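Why Do Your Ears Pop on a Plane?

The first time I flew I was six, and I was sure my ears had broken. We were going to see my aunt, the plane tipped its nose up, and suddenly everybody sounded like they were talking through a pillow. Then - pop! - I could hear the engines again, really loud. I told my mom and she just handed me a piece of gum.

So what was going on in there?

You have to start with air. Air feels like nothing, but it has weight, and there's a giant pile of it sitting on top of you right now. That pile pushes on you from every side, and we call the push air pressure. Down on the ground the pile is tall, so the push is strong. Climb a mountain and there's less air above you, so the push is weaker.
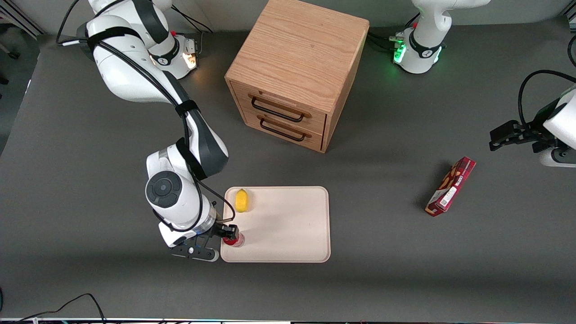
A big passenger plane might cruise at 35,000 feet, way higher than any mountain. The air up there is so thin you couldn't breathe it properly! That's why the plane pumps extra air into the cabin. It doesn't pump in quite as much as you have at home, though. Sitting in your seat feels more like sitting on top of a pretty tall mountain (with a tray table).

Now for your ears. Inside each one is a thin piece of skin called the eardrum, stretched tight like the top of a real drum. There's air on the outside of it and a little pocket of air behind it. When the plane climbs, the air in the cabin pushes less, but the air in the pocket is still pushing the way it did on the ground. So your eardrum bulges out a tiny bit, and sounds get muffled.

Lucky for you, there's a secret tunnel. It's called the Eustachian tube (say it "yoo-STAY-shun") and it runs from that pocket to the back of your nose and throat. Most of the time it's shut. When you swallow or yawn it opens for a moment, some air slips through, and pop, both sides match again.
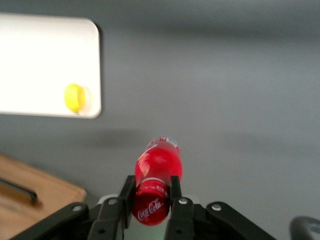
Coming down is usually harder on your ears than going up, and kids have skinnier tubes than grown-ups, so you may feel it more. My friend Brynhildur Hjaltadóttir worked as a flight attendant for 17 years, and she says she could tell the plane was coming down with her eyes closed, just from the babies starting to cry. Babies don't know how to pop their ears on purpose. A bottle helps them a lot because it makes them swallow.

If it happens to you, try one of these 3 things: chew gum, take sips of water, or do a great big fake yawn. I like the yawn best. If you've got a bad cold, tell a grown-up before you fly, as a stuffy nose can block the tunnel and make your ears hurt.

You can feel the same thing in a fast elevator or on a steep mountain road, by the way. Next time you're in one, swallow and listen for the pop.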